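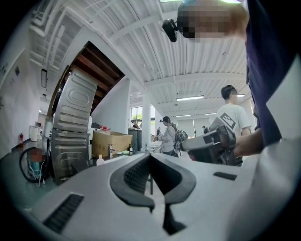 Residents along the lower Zevdale valley had asked for the hedge to go in before the footpath was resurfaced, and one reader wrote in to say that planting after the diggers had gone would only mean digging the verge up twice. The Zevdale hedgerow scheme has now been rescheduled to meet that request. Bare-root planting will begin in September with ground preparation, and the path contractor will follow once the last section is staked and mulched.

The scheme covers 1800 meters of field boundary between the Alva bridge and the old Javik nursery site. It will be planted as a double staggered row, with plants set at 18-inch spacing and the two rows a foot apart. Six native species are on the planting list: hawthorn, hazel, dogwood, serviceberry, elderberry and arrowwood viburnum. Hawthorn makes up the largest share on the windward side, where the soil is thin and drains fast. Dogwood and elderberry have been kept for the low ground near the bridge, which holds water into late spring.

Daso, the land trust that manages the boundary, published the revised planting plan on May 25, 2026. The plan divides the line into 38 sections of unequal length, each marked on the ground by a numbered post. Section breaks follow existing features such as gates, culverts and changes in soil, so a section can be as short as a single gateway return or as long as a full field edge.

Soil samples were taken along the whole line in early spring. Most came back slightly acid, with low organic matter in the sections nearest the nursery site, where topsoil was stripped years ago. Those sections will receive a two-inch layer of composted leaf mold, worked into the top six inches before planting. No fertilizer will be applied in the first year. The trust's notes say that feeding at planting encourages soft top growth before the roots have spread, and that earlier trial rows showed more winter dieback where it was done.

Seed for part of the stock was collected locally. Hawthorn and hazel grown from valley seed are being raised in root-trainer cells at the Javik site and will be planted in the upper sections. The remainder is bought in as two-year transplants, graded at 16 to 24 inches. Plants with forked or dried roots will be rejected on delivery.

Each plant will get a biodegradable guard and a short cane. The guards are waxed card, expected to last three seasons, and replace the plastic spirals used on the Alva side of the river — many of which are still being pulled out of the ditch. Where deer pressure is high, a temporary wire fence will run along the field side for a distance of 100 meters on either side of the wood.

Weed control will be by mulch alone. Wood chip is to be laid four inches deep and three feet wide, kept clear of the stems, and topped up after the second winter. Losses will be recorded by section at the end of the first growing season, and any section below 85 percent survival will be replanted with the same species mix.

The footpath will stay open during ground preparation, with short diversions at the culverts. A map of the numbered sections is posted on the noticeboard at the Alva bridge parking area.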